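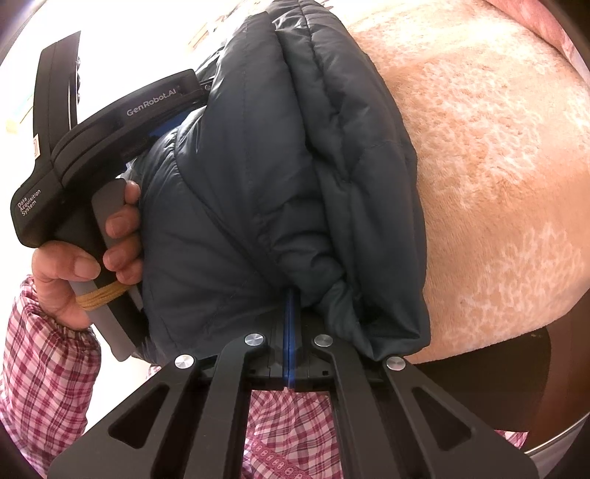
Car seats, round two

Our son outgrew the infant seat in February. Not by weight. By legs. His feet were jammed up against the back of the sofa-colored Kilport and he'd started arching every time we buckled him, so that was that.

Four stores in one Saturday. Wouldn't recommend it. At Vanitberg the floor model was bolted to a fake bench and the clerk, nice kid, had no idea which way the recline lever went. At the second place we got to carry two seats out to the car. Big difference. The one I'd picked online, the Arsenault, didn't fit behind the driver at all unless Charoen drove with his knees on the wheel. Rear-facing eats up so much room. Measure first, people.

What the reviews skip: the strap adjuster. You'll use it every day, maybe six times a day, with one hand, while somebody screams. On the Arsenault it sits under a flap and you have to fish for it. On the Haltemgate it's right out front.

So, the Haltemgate. 30 pounds of seat, so it's not going on any airplanes with us. Cup holder is useless. Cover comes off in 12 minutes - I timed it, after the banana thing - and goes back on in quite a bit more.

My friend A-yeong Wi has three under five and went the other way, cheap seat for each car, no moving them back and forth. "I'm done wrestling belts in a parking lot," she told me. Fair. Her brother-in-law Dong-geon got his used from a cousin and knew the whole history of it, never in a crash, still in date. I'd only do that with family too. Check the sticker on the shell, the expiration is usually on there somwhere.

Install took us most of an evening. Belt first, then gave up and used the anchors. Wiggled it, still loose. Charoen put a knee in it and I pulled and finally it stopped moving. Had it checked at the fire station on 1/3/22 and the guy fixed teh angle in two minutes flat.

He slept the whole way home.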